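April 23, 2025

Finished the Åberg last night, the one everyone at the library has been pressing on me since October. "The Lighthouse Goat", Gosura Books, ages 4 to 8. I read it twice, once alone and once aloud to my nephew's two, and I still can't see what the fuss is for.

The goat talks. Fine. But the goat also forgives everybody by page six, and after that there is no story left, only weather. Finn Kleinschmidt called it "quietly profound" in his newsletter. He said the same of the hedgehog book, and that one was mostly blank paper.
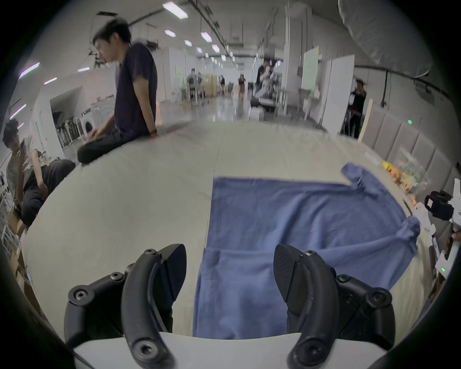

Solveig Åberg can write, I'll give her that. Her first, "Tuvska", had a real villain in it and a bath that overflowed for nine pages. There's a good bit in the new one too, where the goat gets into the keeper's room and drags his shirt about. I believed in that shirt. Lambros Fragkou has painted it just like the one on the big white table, that same tired denim blue, lying flat with one sleeve bunched and folded back. Then the keeper comes in and is Very Understanding and I lost interest again.

Babatunde Ezeani rang about the prize longlist. 97 picture books this year, and he wants my notes on the animal ones. I asked how many have a moral on the last page. He laughed and wouldn't say.

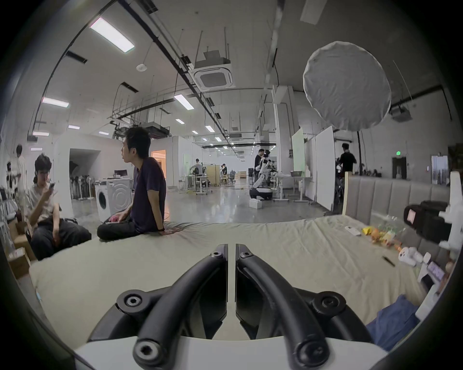

He thinks I'm too hard on the gentle ones. Perhaps. The children listened politely to the goat, then asked for "Mr Plitetti's Trousers", which has no message whatever and a pig in a lift. They know it by heart and corrected me when I skipped a line.

Gosura say they have printed 4000 already. I'd like to know how many get read a second time - not bought, read.

Must return Ilse Mühlbauer's proof of the crow book before she asks again. I've only looked at the endpapers, which are lovely, and that worries me.
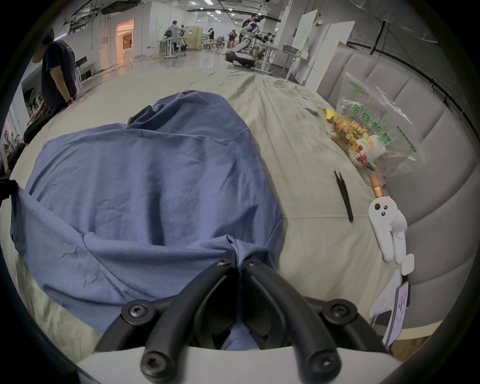 Still to read for Babatunde

"Quintanilla and the Snow", the crow book (properly), and the one with the otter who is afraid of the dark. It will turn out that the dark is friendly. I'd put money on it.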